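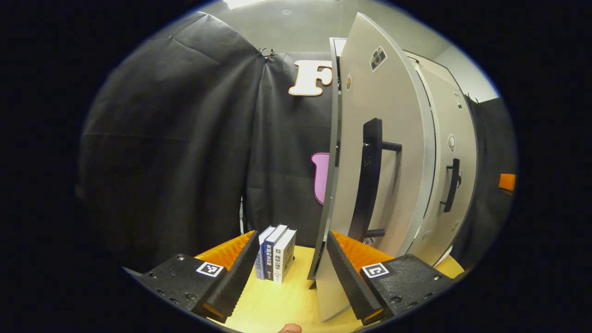 How heavy a book can the Bremitz page holder keep open?
It will hold anything from a slim paperback up to a hardback of 137 mm spine-to-edge or wider, provided the book is no thicker than 4 cm when closed. Very stiff new paperbacks may need the longer arms, which come in the same box.

The Bremitz Page Holder
Beech, with brass arms and a felt foot
Made in our Sestville workshop

If you have ever tried to read at the kitchen table with a fork in one hand and a thumb going numb in the other, you already know why we started making these. The Bremitz is a small sloping rest with two sprung arms that come over the bottom of the page and keep it flat. It folds down to the thickness of a notebook, it weighs very little, and it has been in our range longer than anything else we still make (the egg cups went years ago, and I do still get letters about them).

I am Vasanthi Rajan and I look after the reading and desk side of the shop, so most of what follows is me talking. Nelu Onu, who does the turning and most of the brass, has read it through and taken out two things he said were showing off.

What it is for

Mostly novels, cookery books, hymn books, language courses and knitting patterns. People who play an instrument buy it for music, and it does work for a single bound book of music, though it is a bit narrow for loose sheets and you would be happier with the Pan, our wide stand, which has a ledge running the whole way along.

Plenty of customers use it for typing up from a book, or for copying out recipes. My own lives next to the bread bin and has done for so long that there is a paler patch on the worktop where it stands. It is also lovely for anyone whose hands get tired or sore. Lâm Lý in our packing room suggested the rounded tips on the arms with her mother in mind, and those tips have stayed on every holder since.

How it goes together

There is nothing to screw or glue. Unfold the back leg until it clicks, choose one of the three slopes, and rest the book on the ledge with the arms pushed out of the way. Open the book where you want it, then let the arms come in one at a time over the lower corners. They are sprung quite gently and won't mark ordinary paper, but please do bring them down with a finger and don't let them snap, particularly on thin paper such as you find in older dictionaries and Bibles.

To turn a page, lift the right arm, turn, and let it back. After an evening or so you will be doing it without looking. If you are left-handed the arms can be swapped over, and you may find that nicer.

The first slope is nearly flat and is best for writing alongside. The second is the one most people settle on for reading at a table. The third is steep, meant for a worktop where you are standing up and looking down, and heavy books are better off on one of the other two.

Choosing your arms

Every holder comes with 2 pairs of arms, short and long. The short ones are fitted when it reaches you. They suit paperbacks and anything with a narrow margin, and they stay clear of the bottom line of print on all but the meanest of layouts. The long ones reach further up the page and have a firmer spring, so they are the pair to use for big cookery books and for those paperbacks that close themselves the moment you look away.

Changing them over is a matter of squeezing the little brass collar and pulling. Aurel Sandu in the shop will happily show you if you are passing. The collars are stiff for the first few goes and then ease off nicely.

Size and finish

Width, folded: 24 cm
Height, folded: 19 cm
Thickness, folded: 3 cm
Wood: beech, oiled
Arms: brass, unlacquered
Foot: grey wool felt
Slopes: 3
In the box: holder, short arms, long arms, cotton bag, spare felt

The beech is finished with two coats of a plain oil. It starts off rather pale and warms up with the years. Brass that hasn't been lacquered will dull with handling, and some of us like that very much. If you don't, a soft cloth and ordinary brass polish will bring it back, but take the arms off first so that none of the polish gets on the wood.

Looking after it

Wipe it with a cloth that is only just damp and let it dry standing open. Please don't put it in the dishwasher. I mention it only after a very sad parcel came back to us one September, with a very sweet note inside. Once a year or so a few drops of furniture oil on a rag will do it a world of good, and you can use whatever is left on the rag for your chopping board if the oil is a food-safe one.

The felt wears out before anything else does. There is a spare in the box, cut to size, with a peel-off back. After that we sell them in packs of four, and they are cheap.

If a spring goes, send us the arm on its own in a padded envelope and we will mend or replace it. There is no charge for this, however old the holder is, and you don't need the receipt. We stamp a small letter on the underside of the ledge, and Nelu can tell from it which batch yours belongs to.

Goes well with

The Vistusia book rest, for atlases and art books too big for the Bremitz. It is a much heavier thing and is meant to stay put on one table.
The Pan wide stand, for sheet music and magazines.
Our ribbon markers, sold in threes, in navy, moss or brick red.

What customers have told us

"I bought one for my husband and had to come back for another, as I never saw mine again. Very sturdy. The bag is a nice touch." Demyd Tymoshchuk's aunt, by way of Demyd, who bought the third

"Good on the hob side of the kitchen. I would have liked the ledge a shade deeper for my big baking book, but with the long arms on it manages."

"Smaller than I pictured but that turned out to be a good thing, it goes in my work bag."

On that middle one, we did try a deeper ledge. It made the whole thing tip forward on the steep slope, so we went back to the old one.

Ordering and delivery

Holders are made in small batches and are normally ready to send within 4 working days. If we are between batches the page will say so, and you can leave your email address to hear when the next lot is out of the oil. We can engrave up to two initials on the back leg. Engraved holders take a little longer and can't be returned unless there is something wrong with them.

Plain holders can come back within the usual month, in any state short of the dishwasher. Orders placed before noon on a working day are packed that afternoon. Gift wrapping is brown paper and string, with a handwritten card if you tell us what to put on it. Please keep the message short, as Lâm writes them all and the cards are small.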